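Keeping a joy journal when the days are ordinary

bohdan_p
Thursday, January 2, 2025
Hello all. In November I started the "Mirura" practice from the Kozma podcast: every evening you write three things that delighted you. I did it for seven weeks and now I am a little tired of it. My entries became the same: coffee, sun, my daughter laughing. I don't feel less happy, but the writing feels like homework. Does it pass?
Bohdan Polishchuk, Murport

sutrisno.h
It passed for me, after I stopped doing it every day. Now I write only on Sundays. 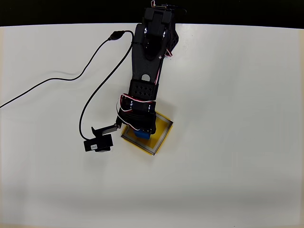
My rule is that one entry must be small and very exact. "Coffee" is too big, so I write which cup, and who was in the kitchen. Color helps me a lot. From a table like this one I would take the yellow and gray square on all that white, and write one line about it. After some time you begin to notice such things without the notebook.

marigold77
I have to disagree with Sutrisno. If you skip days, you will stop. I am on entry 2,103 and many of them are boring, and I am glad I wrote them. On a bad day, the boring ones are a comfort to read.

sutrisno.h
I respect that number! But Bohdan says it feels like homework. For me, joy that I must deliver every evening becomes one more duty.
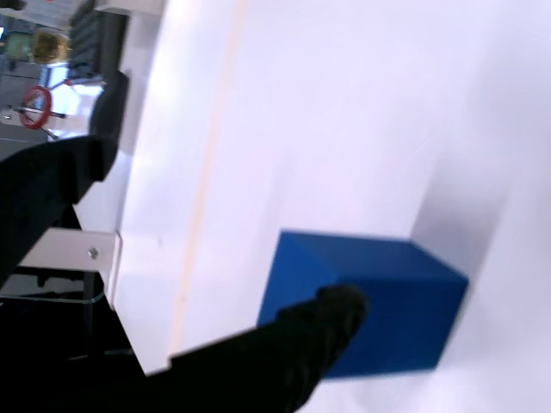 I also think we should be allowed to write "nothing today." The host in episode 9 said we must always find something, and I did not like this. When my father was sick I had evenings with nothing, and I felt guilty about the empty page too.

brarerano
Agree about the guilt. The songs in that podcast are lovely but the host is too cheerful for me in the morning.

marigold77
She never said "always," she said "try." Please listen again, it is near the end.

sutrisno.h
I listened again. You are right, she says "try." I am sorry. I still keep my Sundays.
Sutrisno Harahap

bohdan_p
Thank you, everybody. I will try the exact entries first, but still daily, until the end of this notebook. Marigold, do you write by hand or on the phone?

marigold77
By hand, with pencil.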